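My Laundry Robot Meets Its Match

I've been building a robot to pick clothes up off my floor for over a year now, and if you'd told me at the start how many evenings I'd spend thinking about pants I would have taken up pottery.

The arm is a used Overgaard I found through the Ustix workshop, where I rent a bench and where somebody is always willing to lend you a hex key and an opinion. It has seven joints, and one of them clicks. Most of the budget went to the gripper, which I've rebuilt twice – the first set of fingers could crush a soda can but couldn't hold a sock. The whole thing has cost me close to $3000, and my washing machine was a lot cheaper than that.

T-shirts went great! By June it could grab a shirt off the tile, swing around and drop it in the hamper most of the time. I got cocky. I moved on to denim, and then (this was the big mistake) to denim with the belt still in it, the way clothes really land on a bedroom floor.
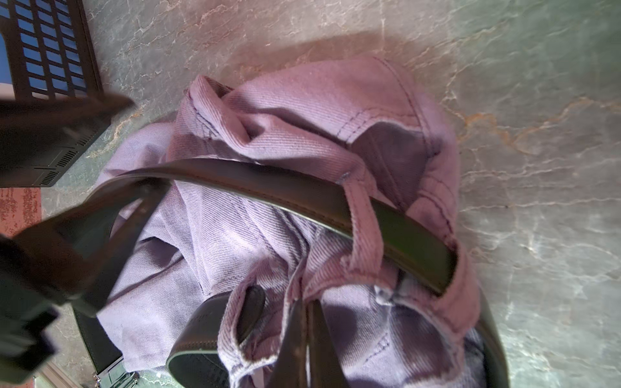
Going in on the belted denim, fingers on the move.

A belt messes with everything. Cloth gives when you pinch it, so my software, which I named Fetilska after a long night, assumes it can squeeze anywhere there's a decent fold. Leather is stiffer and slippery, and it drags the rest of the pile along by the loops. Then there's the buckle, hanging off one end like an anchor. If the arm grabs the strap too far out, it lifts a yard of belt and leaves the clothes where they were.

Sunlight doesn't help either. A bright patch on polished stone fools the camera into seeing an edge, and a deep shadow in a fold looks just like a gap. I've started running the same pile in the morning and again at 4 p.m., and I swear it's two different robots.

My current plan is to have Fetilska find the loops first and grab cloth and strap together. I wrote most of it on the bus out to Cunport, and it's up to attempt 2503 in the log. The hamper is still mostly T-shirts. I'm doing the jeans by hand this week.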